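Reporting period: second half of the grant year, to the end of December
Prepared for: Hortensia Pacheco, Program Manager, Costhorpe Fund
Prepared by: Surachet Hemmin, Navholm Template Library

## Summary

Navholm has continued work on its library of free presentation templates for schools and small nonprofits. The library now holds 562 published templates, all of which open in the three slide editors named in the grant agreement. Downloads are steady, and the backlog of user requests is smaller than at the midyear report. One deliverable, the set of timeline layouts, will be completed in the next period. The remaining items are on schedule.

## Template production

Work in this period concentrated on charts, organization diagrams, and lesson planners. Each template is supplied with a title slide, a contents slide, and a set of inner layouts built on one master, so that a change of font or accent color carries through the whole file. The older templates did not do this reliably. We have rebuilt 200 of them, beginning with those that drew the most complaints about text boxes shifting when a file was opened in a different editor.

The Werel theme family was released in October. It includes wide and standard slide sizes, a print version for handouts, and picture placeholders that crop to fit. Full-slide placeholders were the most difficult part, as titles became hard to read over busy pictures. The final version places a solid band behind the title, and the user can change its color or remove it.

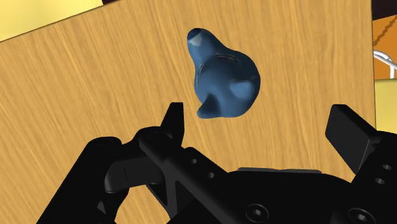

## Accessibility

The grant agreement requires that all new templates meet the reading-order and contrast standards in Appendix B. All templates published in this period were checked before release. Nine were returned to the designers, in most cases for pale gray labels on chart axes, and were published after correction.

Rojanasak, our outside reviewer, tested the Werel family with two screen readers. The review found that grouped shapes in the process diagrams were read out in the order they had been drawn. The diagrams have been regrouped and the step numbers are now part of the text. Rojanasak also recommended a short guide for users on writing alternative text – a draft is with the reviewer now.

## User requests and support

We received 1337 support messages. Most concerned missing fonts. We have responded by replacing two display fonts that many school computers do not carry, and by adding a font note to every download page. Requests for new layouts were led by before-and-after comparisons and two-column slides with a picture and caption. The second of these is now in the library.
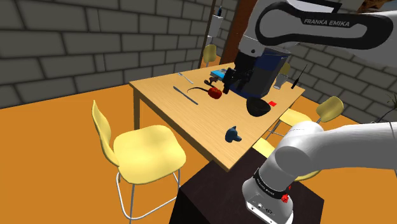 *Robot arm and table in a computer-rendered room.*

## Delays and changes

The timeline layouts were due in November. The first version relied on connector lines that came loose from their markers when a user added a date. The designers have since moved to a table-based layout, and testing is under way. We expect to publish in February at no added cost to the grant.

We also ask for approval to move the unspent translation funds to the accessibility line. The Spanish slide notes were completed under budget, and the balance would cover a second round of review by Rojanasak.

## Next period

- Publish the timeline layouts in both slide sizes.
- Continue rebuilding older templates, starting with the calendar group.
- Issue the alternative text guide.
- Add search by slide size and number of layouts.

A statement of spending is attached separately. Questions on the transfer request may be sent to Surachet Hemmin at the Navholm office.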